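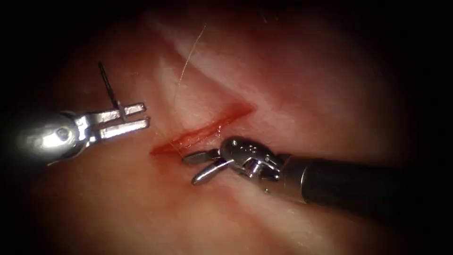 Metal instruments on both sides of a thin red incision.

Home | Forums | Health and Walking | Gear | Members | Search

Print this thread | E-mail this thread

Guvbridge Walkers Forum > Health and Walking > Back on the hills after stitches in the belly?

**ottar_n**
27 April 2019

Good evening to all. My name is Ottar Nordin, I am 46 years old and I have been reading in this forum for two winters, but I did not write before. Please excuse my English, I learned it at school and then mostly from instruction manuals.

In January I had an operation for a hernia near the navel. It was an open operation and I have one scar, a little longer than my thumb. The surgeon was satisfied at the control visit and told me that I may "return gradually to normal activities." I asked what is gradually. He said I should listen to my body. My body has never told me anything useful, so I ask you.

My normal activity is walking with a heavy pack. Every June I go with my brother-in-law to Fanano, and from there we walk for six days with tent and cooking things. Now I walk each day on flat ground without difficulty. Last weekend I went up the hill behind our town, which is 868 meters at the top, with only a water bottle and a jacket. Going up was fine. Coming down I felt a pulling on one side of the scar, not a pain, more like a shirt that is too small. The next morning it was gone.

My questions are these:

1. How did you begin again to carry weight, and with how much?
2. Does the hip belt of the pack press on your scar? Mine sits exactly there.
3. Is the pulling feeling something you also had?

I know that you are not my doctor. I will telephone to the clinic too, but the nurse who answers there has surely never carried a tent.

Thank you for reading so much text.

**heatherbell**

Welcome Ottar! Your English is better than my husband's and he was born here.

I had a C-section and then, years later, a hernia in nearly the same place (lucky me), so I have done this twice. The pulling: yes, yes, yes. Both times, and for months. Mine was worst on the way down and also when I laughed lying flat. I was told that the layers underneath go on healing long after the skin looks finished, and you are only looking at the top one.

For weight I started with a day pack with a towel and a bottle in it, and I added one thing a week. I kept a list on the fridge. It was boring and it worked for me.

**coldtoes**

I'm going to disagree a bit before this turns into everyone adding a towel a week. I had the same repair and was carrying a full pack after two months, with my surgeon's blessing. Long careful months on the sofa cost me more than the hernia did. My back went weak, my knees hurt, and I had to rebuild everything. If he's been discharged he should start loading up now. June is close.

**heatherbell**

Nobody said sofa. I said towel. And two months with YOUR surgeon's blessing is not two months with his.

**coldtoes**

Fair enough about the surgeon. I still think people are more afraid than they need to be.

**ottar_n**

Thank you both. I must say I am more afraid than I was before the operation, and I think it is partly my own fault. In the weeks of waiting I read everything that I could find on the internet about abdominal surgery. I looked at diagrams, I looked at pictures, I read about different kinds of thread and different kinds of knot. My wife asked me to stop at dinner.

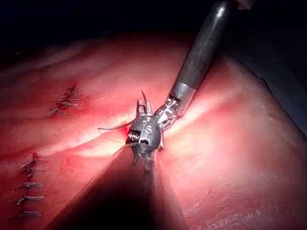
What stayed in my head from all this reading is how small the work is. I had imagined something like repairing a sail, with strong thread and big movements. Now each time I bend to tie my boots I think of a few small stitches and I straighten up again like an old man. It is not logical. The surgeon told me that the repair is strong and that the body makes its own tissue over it. But the head is slower than the belly.

Has somebody else had this? I mean, not the pain but the carefulness. I notice that I open doors with my shoulder and I let my daughter lift the shopping. She is eleven.

About the hip belt: I tried it yesterday in the living room with two bags of flour in the pack. The buckle lies directly on the scar. If I move it up it presses on the ribs, and if I move it down the pack hangs from my shoulders.

**marl_pit**

The carefulness is very common. I am a physiotherapist (not yours, so please do phone the clinic) and I see people who hold their stomach tight from morning to night for half a year after an operation. They hold their breath when they stand up from a chair. Then they get a sore back and they believe that the repair has failed.

What I would ask your own people about:

Breathing out when you lift, and never holding the breath.
Rolling on your side before you sit up in bed.
Touching the scar. Many people wash around it as if it belonged to a stranger. Ask if you may massage it gently with a plain cream, now that it is closed.
Step-ups on a low stair before you put weight in the pack. If they feel fine, carry a light load on the same stair.

A pulling that goes away overnight usually doesn't worry me. A new bulge, a pain that grows, fever, vomiting, or a lump that you can't push back: these are for a doctor on the same day, and you shouldn't post about them here first.

On the argument between heatherbell and coldtoes, I think you are both describing what worked. The type of repair matters, and the size, and the person's job. I wouldn't give a date to somebody I have not examined.

**coldtoes**

I'll take that. But "it depends" doesn't get a man to Fanano.

**marl_pit**

No, it doesn't. A phone call to his surgeon with one clear question may do it. "May I carry 12 kilos for six hours on the first of June" is a question that they can answer. "When am I normal" is not.

**sven_the_lesser**

On the belt. I have a scar at the same height from something else. I solved it with a Murkari pack where the buckle is to the side, and there is soft padding over the whole front. It is heavy and it was expensive and I don't love the pockets. Before you spend money, try a folded wool sock under the buckle. My neighbor sewed me a small cushion with a loop for the belt to go through and I used it for a whole summer.

Also, can your brother-in-law not carry the tent?

**ottar_n**

He can carry the tent. He has offered it already. The difficulty is that I would hear about it until I die.

I tried the sock. It is much better! With the sock and the flour I walked up and down our stairs until my daughter asked if I was well. There was a small pulling at the end and this morning nothing.

I also did what marl_pit advises and wrote my question on paper before I telephoned. The nurse was very kind and I take back what I said about her. She has carried a tent, in Norway, for two weeks, with rain. She will ask the surgeon and call me back. She said that until then I should stay under the weight that I lift in daily life without thinking, and that I should begin to lift in daily life without thinking, so my daughter is free from the shopping.

**heatherbell**

I love the nurse.

**lysenko_fan_club**

Different view, as a person whose repair did come back. I did everything right, went slowly, wore the support belt, and it came back anyway in the second year. I was coughing, not hiking. I don't write this to scare you. I write it since I lost a lot of good walking to fear and the result was the same. Do what your surgeon permits and then enjoy it.

(The name is from the bakery, Lysenko on Station Street. People always ask.)

**coldtoes**

Sorry to hear that. How was the second repair?

**lysenko_fan_club**

Fine so far. I did the coast path last autumn with everything on my back.

**ottar_n**

The clinic called. I may go in June, with half of my usual load for the first two days, and I should take a rest day in the middle. If the pulling doesn't go away overnight, I must come down. No sit-ups before the trip, which is easy for me, I have never done one.

My brother-in-law gets the tent. I carry the food, and we will eat the heavy things first. I began today with a step counter that my wife had in a drawer. She wants me to add 2,000 steps every week with the pack on.

I will write again when I am home.

Print this thread | E-mail this thread

Reader comments

**Pilvi:** I am three weeks after my operation and I also tie my boots like an old man. Good to read that I'm not the only one. Where does the sock go exactly, over the shirt or under?

**sven_the_lesser:** Over the shirt, under the belt. A clean one.

**J. in Guvbridge:** Please could someone move this thread to the top of the section. I looked for it for half an hour.

**Tam:** I don't agree that forums should discuss weights at all, but the list of warning signs from marl_pit should be copied to the first page.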